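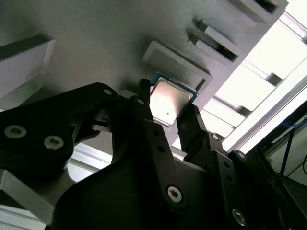 从托盘到凹槽：机械手学会自己“对准”处理器芯片

装过电脑的人都知道，把处理器放进它该待的位置，手要稳，心要细，稍微歪一点就放不平。Orkness实验室的研究小组最近公布了一项让人兴奋的结果：他们训练出的操作策略，能让一只普通的两指夹爪夹住芯片，调整好角度，再放进3D打印托盘上的浅凹槽里。在500次连续测试中，成功475次，而且全程没有人工干预！

这项工作的名字叫Plister，由黄思瑜（Szu-yu Huang）和钱兰英（Lanying Qian）共同完成，论文预印稿与部分测试数据已于2021年7月7日放出。

过去做这类精密放置，常见的办法是靠昂贵的夹具把零件固定得死死的，再让机械臂走一条事先写好的轨迹。托盘挪动一点点，轨迹就得重新标定。Plister走的是另一条路。小组在夹爪旁边装了一个小相机，让它始终盯着指尖和目标凹槽，策略每一步都根据眼前的画面修正动作。芯片夹歪了也没关系，系统会先估计芯片边缘与凹槽边框之间的夹角，把手腕转过去，等两者的方向对上了再往前送。

“最难的是最后那一小段，”黄思瑜说，“手指本身会挡住一部分视线，芯片的金属盖又会反光，画面里亮一块暗一块。我们一开始总想把光打得很均匀，后来干脆让它在各种光线下学。”训练数据里因此混进了大量强光、背光和阴影的片段，整个采集工作从4月就开始了。

另一个让小组特别高兴的地方是示范数据的用量。策略先在仿真环境Shek里学会粗略的靠近和旋转，再用真机示范做微调，真机部分只花了3天就录完。钱兰英负责仿真这一块，她提到，托盘表面那种一层一层的打印纹路起初很让人头疼，因为仿真里的托盘太光滑了，模型一看到真实纹理就犹豫。把纹路随机加进仿真画面之后，真机上的表现一下子就上来了，“那天下午大家都围在台子旁边看，一次接一次地放进去，真的很过瘾。”

失败的25次也都逐一做了记录，主要有2类：一类是芯片在指尖之间轻微滑动，姿态估计跟不上；另一类是芯片一角搭在凹槽凸起的边框上，策略误以为已经放好，提前松开了手指。对于后者，小组正在试着加入一个简单的力反馈判断，松手之前先轻轻压一下，看芯片是不是真的落到了底。初步试验看起来很有希望，不过样本还少，两位作者没有把它写进这次的结果里。

测试用的托盘由合作方Lolari设计，上面除了放芯片的矩形凹槽，还有带长槽的凸起结构，留给后续的插装任务使用。小组接下来想让同一个策略连着做几件事：取出芯片，放好，再去处理别的零件，中间不换夹爪，也不重新标定。托盘的打印文件会和代码一起公开，手边有两指夹爪的实验室可以照着打印一份，自己跑跑看。

论文里还附了一组对照实验，比较了有无腕部相机时的差别，对视觉伺服感兴趣的读者值得翻到那一节细看。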